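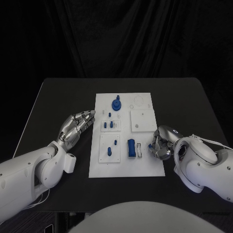 Oleo to reissue first two albums on vinyl

Guitar pop band Oleo will put its first two albums back in print this August, with both records coming out on vinyl through Clanddale Records. Neither has been available on LP since the original pressings sold out.

The albums, Dilham and Second Porch, were recorded in the same rented house over two winters and first appeared on a small label that has since closed. Used copies have been hard to find, and the band said it was tired of telling people at shows that it had nothing to sell them from that period.

Both records were remastered from the original tapes. The band said the tape for side two of Dilham had a dropout near the start of "Long Division," and that part was taken from a safety copy made at the time. The running order has not been changed. The short organ piece that closed the first pressing of Second Porch, and was dropped from the CD, is back in its place at the end of side two.

Each album comes in a single sleeve with a printed insert. The Dilham insert has the full lyrics, which were left out the first time, and a page of notes by the band on how the songs were written. Second Porch keeps its old fold-out poster, printed at a slightly smaller size to fit the new jacket.

Clanddale is pressing 2368 copies of the two titles combined, all on black vinyl. Another 316 sets will be sold by mail order only, with both albums in a slipcase and a seven-inch single. The single has two songs from a radio session, "Tin Roof" and an early version of "Harbor Lights" with a different second verse. Neither has been released before. The label said it has no plans to put the single on streaming services.

Orders for the slipcase set open at noon Eastern on the label's website, on the same day the albums go on sale in stores. There is a limit of 2 sets per customer. Orders from outside the United States will ship from a warehouse in Europe where possible, and the label said those may take an extra week.

Oleo will play four shows to go with the reissues, performing Dilham from start to finish followed by a set of later songs. The shows are in small rooms, and 100 tickets for each will be held back for sale at the door. Opening all four nights is the duo Tsao, whose debut EP came out on Clanddale in the spring. Cities and venues will be listed on the band's site in July.

The band has also been working on new material. It said seven songs are finished and that recording will pick up again after the last of the four shows. The new album does not have a title or a release date.

Clanddale said the third Oleo album, Paper Route, is still in print on CD and is not part of this reissue.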